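Aguas frescas

Aguas frescas (span. für „frische Wasser“), Sammelbegriff für kalte, nicht alkoholische Getränke aus Wasser, Zucker und Früchten, Blüten, Samen oder Getreide. Verbreitet vor allem in Mexiko und Teilen Mittelamerikas, heute auch in den USA. Verkauf auf Märkten, an Straßenständen, in Taquerías. Meist aus großen Glasgefäßen, den vitroleros, mit der Kelle geschöpft.

Sorten

Am bekanntesten: Agua de Jamaica (Hibiskus), Horchata (Reis, Zimt), Tamarindo. Dazu saisonal Wassermelone, Gurke mit Limette, Ananas, Guave. Chia wird gern in Limettenwasser gerührt — quillt auf und gibt dem Getränk eine leicht gallertige Konsistenz. Regional auch Alfalfa, meist mit Ananas gemischt.

Agua de Jamaica

Aufguss aus den getrockneten Kelchen der Roselle (Hibiscus sabdariffa). Die Pflanze stammt vermutlich aus Afrika, kam in der Kolonialzeit nach Amerika. Der Name hat mit der Insel nur indirekt zu tun, Herleitung umstritten. Farbe durch Anthocyane, daher vom Säuregrad abhängig: mit Limette heller rot, mit hartem Leitungswasser eher ins Violette. Geschmack sauer, etwas herb, an Cranberry erinnernd.

Zubereitung: Kelche kurz aufkochen, ziehen lassen, abseihen, süßen, mit kaltem Wasser strecken. Auf 1000 ml Wasser kommen je nach Haushalt 4 Esslöffel Kelche oder deutlich mehr. Manche setzen kalt an, über Nacht im Kühlschrank. Dauert länger, schmeckt weniger bitter. Die ausgekochten Kelche werden nicht immer weggeworfen, gebraten dienen sie als Füllung für Tacos.
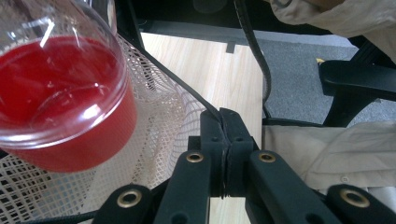
Elvira Restrepo widerspricht der verbreiteten Angabe, Zucker gehöre erst ins kalte Getränk: in den heißen Sud müsse er, sonst bleibe die Hälfte am Boden liegen, und mit Ingwer schmecke das Ganze sowieso besser. Andere Köche nehmen statt losem Zucker einen Sirup oder Piloncillo, unraffinierten Rohrzucker, der die Farbe etwas dunkler macht.

Verwandte Getränke

In Westafrika Bissap, in Ägypten und im Sudan Karkadeh, heiß oder kalt getrunken. In der Karibik Sorrel, traditionell zu Weihnachten, mit Ingwer und Nelken, oft auch mit Rum. In Spanien Horchata de chufa aus Erdmandeln, von der die mexikanische Reisvariante den Namen hat. Chicha morada aus Peru ist ebenfals dunkel gefärbt, beruht aber auf violettem Mais und wird mit Ananasschalen und Zimt gekocht.

Haltbarkeit

Fruchtsorten möglichst am selben Tag trinken. Jamaica hält gekühlt mehrere Tage, Konzentrat länger. Horchata setzt sich ab, vor dem Ausschenken umrühren. Metallgefäße ohne Beschichtung sind für saure Sorten ungeeigent, üblich sind Glas, Emaille oder Kunststoff.

Siehe auch: Atole, Tepache, Licuado, Früchtetee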